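Setting up the two-arm unboxing cell
Durkia workshop, Olevberg

In May we have moved our two-arm cell to a new table and needed to adjust it again from the beginning. I collected on this page some pictures and the notes which belong to them. The test object is a phone box, as it has smooth sides and a lid that sits tight.

Fingers closed and against the side of the box. I check the pads at this position before every longer run.

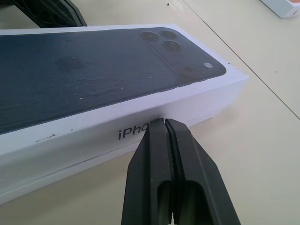 Vilmos Gulyás: Do you clean the pads with alcohol? Ours became hard after a few weeks, and now we use only a damp cloth.

A damp cloth for us too, Vilmos. We change the pads after 35 hours of work, also when they still look good.

The cable of the right arm makes a big loop around the forearm. Pravesh Potgieter wanted to tie it shorter, but then the wrist can not turn completely. I leave up to 12 cm of free cable behind the last clip and move the wrist by hand to both ends

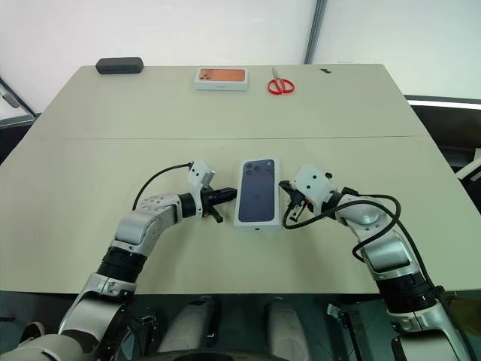

before I switch on the motors. If the cable pulls anywhere, I open the clip and start again.

Phone out of the box, left gripper over it and right gripper open beside it. For bare phones I set the closing force lower than for the box, and I save it as a separate program.

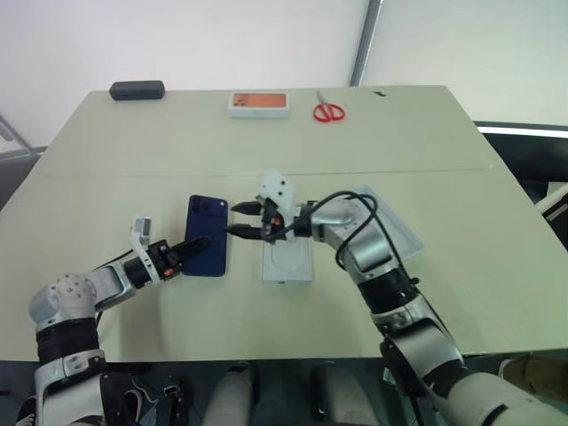
Spare parts

Finger pads, Pichler, order number 2473. Cable clips are in the drawer under the Trisum controller. Please write to Mei-kuen Yang when only 3 pads are left.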